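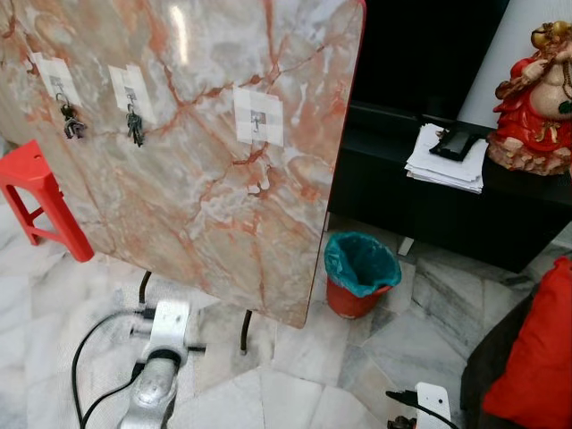 **Matument says its key-hanging robot now needs less looking after. The log is harder to read than that.**

03/04/2024

Matument has put out a progress note on the home robot it has been trying to teach to hang up keys, and the headline claim is that the machine can now do up to 200 tries between adjustments. The firm calls this "a step change in upkeep". It has released the service log alongside the note, which is to its credit, and the log makes for slower going.

The robot is a single arm on loan from Sengar, fitted with a gripper made by Vokero. Its job is to pick up a bunch of keys and put the ring over a small metal hook on an upright board. The work is done in a furnished living room with a marble-tiled floor, and the hooks are the stick-on kind, held to the board with squares of white tape. Matument says it wants the test to be close to what people have at home.

Fair enough, but it makes the upkeep figures awkward. The log covers 13 weeks and 2453 tries. In that time the arm was re-zeroed, the gripper pads were changed and the wrist cable was swapped for a longer one after it kept snagging at full reach. Hooks were also stuck back on. Matument counts the first three as maintenance of the robot and leaves the last out, on the grounds that a hook is part of the room.

That choice matters. If the arm comes in a few millimetres low and drags on a hook, the tape gives before the gripper does. The robot's own record then shows a clean run with no fault, and someone presses a hook back into place before the next go. Going by the handwritten notes at the back of the log, this happened often enough that the technicians stopped putting the time next to it.

Farhad Parsa, who runs the setup for Matument, doesn't dispute this. "We should have logged the hooks from the start," he said when I rang him. "I'd still say the arm is drifting less. Whether it's drifting as little as the note says, I can't prove from what we wrote down."

His account of the routine was more useful than the note. Each session starts with the arm sent to its rest position and checked against a mark. The pads are wiped with a dry cloth and looked at for wear on the inside edge, where key rings cut into them. The cables are laid out by hand so that there is slack near the arm and nothing pulling on a connector. The board is set at its working angle, and the arm is led to each hook in turn at low speed with the gripper empty. Only then do the keys come out.

Parsa reckons a careful person can get through this in the time it takes to drink a cup of tea. A new starter takes a good deal longer, and most of the extra goes on the board. It leans on thin metal legs, and a small change in tilt moves the hooks more than you'd expect. There is a jig for setting it, supplied by Brastetti, but the jig was made for a flat wooden board and Parsa says it slides on a polished face. They've been doing it by eye.

So a machine said to need less attention still has its target set up by eye, and the 200 figure comes from one good run in the last 2 weeks of the log. The typical gap isn't given. I asked Matument for it and was told the firm "prefers to report capability".

The pads do look like real progress. The earlier set split along the edge and had to be thrown away; the newer, harder ones were still in use when the log closed. The longer cable seems to have ended the snagging as well, though it now has to be kept out of the way on the floor, and that has been added to the checks.

Matument plans a second log for July, with the hooks included and a fixed stand for the board. Sengar, asked whether it agreed with the upkeep claim for its arm, said it hadn't yet read the note.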